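Home | Forums | Data Collection | Members | Search

Demonstration quotas and floor markings: request for comment

Padmavathi Nair
Members are invited to comment on the collection protocol for Skivisero. The current target is 2000 demonstrations per task. The August set stands at 1943 accepted episodes, with 159 rejected at review. The taped zones on the floor and tables should remain fixed until the set is closed. 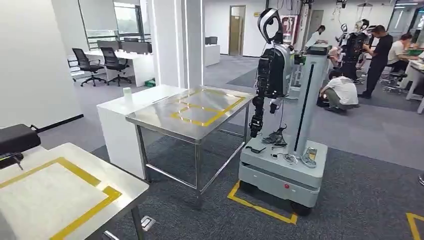

Mobile tower in its taped zone, with the gridded steel table alongside.

Subbarao Poduval
I must disagree with the last point. A policy trained on one fixed layout learns that layout. I propose that the final 300 episodes of every set be collected with the tables shifted.

Hema Alva
The Drevgate group shifted its tables midway and could no longer compare operators. I support the fixed layout. Variation should come from the objects and their starting positions.

Subbarao Poduval
Objects alone are not sufficient. Our rejected episodes are mostly reaching errors, and those depend on where the table stands.

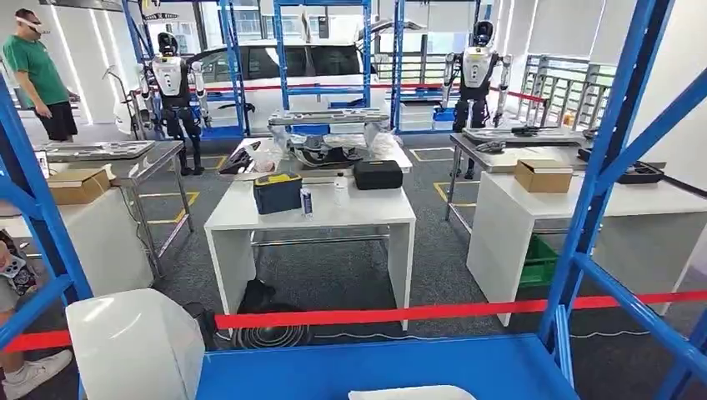 I would accept a separate set, labeled as such, provided that it is scheduled and staffed in the same manner as the first.

Bhavana Rajan
Could the label be recorded per episode? Operators change during a session, and a label on the folder is easily lost.

Padmavathi Nair
Per-episode labels are acceptable. The fixed layout stands for the present set. Mr. Poduval is asked to submit a written plan for the second.

5 replies | 12 shares

Related threads
Review criteria for rejected episodes
Headset fit and operator rest periods
Levine task list, revised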